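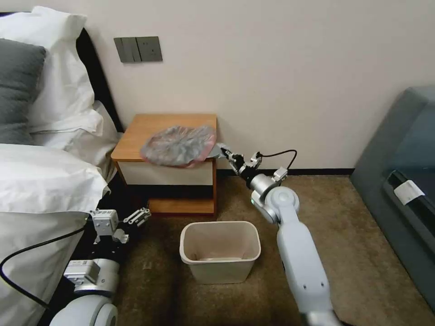 the bedroom corner, white duvet on the left, sofa on the right

duvet_doubts
OK so I need opinions before I spend any more money. I bought a Velard all-season duvet in June and I wake up at 3 am boiling, every single night. My old cheap one never did this. It cost me 900 with the matching pillows, which I still can't say out loud to my sister. Do I give it more time or send it back? They have a return window but I've already washed the cover once.

pillowfort26
What's the fill? If it's down and you keep the heat on at night, that's your answer. Turn the thermostat down before you blame the duvet.

duvet_doubts
Down, yes. Heat is off at night, I'm cheap like that.

marshmallow_kate
"All-season" is a marketing word and I will die on this hill. I had two of them and both were winter duvets with a nicer label. Get a light one for summer and a heavy one for winter and be done with it!

gravel_road
Disagree with the post above. I've slept under the same all-season from Fostadex for years and it's fine in July and fine in January. What you put over it matters way more. Is your cover cotton or polyester? Poly covers trap everything.

duvet_doubts
Just checked the tag - it's a blend. Mostly poly. Ugh.

gravel_road
There you go. Plain cotton percale, washed a couple times so it softens up. Don't buy sateen, it sleeps warmer.

marshmallow_kate
I've had percale the whole time and still roasted, so no, it's not always the cover.

nightowl_729
Also look at the mattress. We switched to memory foam at our old place in Nenside and I thought I had a fever for a month. Wool topper fixed it. Not cheap, but I got mine secondhand from a lady who was moving.

pillowfort26
Secondhand topper, no thank you.

nightowl_729
It was still in the bag!! Relax.

duvet_doubts
Mattress is the same one I had before, springs, so I don't think it's that. I'm going to try the cotton cover first. Does anybody know if Velard takes returns once the cover's been washed? Their site only talks about the duvet itself.

gravel_road
Call them, don't email. I emailed about a pillow once and heard back after 26 days.

duvet_doubts
Calling tomorrow on my lunch break. Will report back.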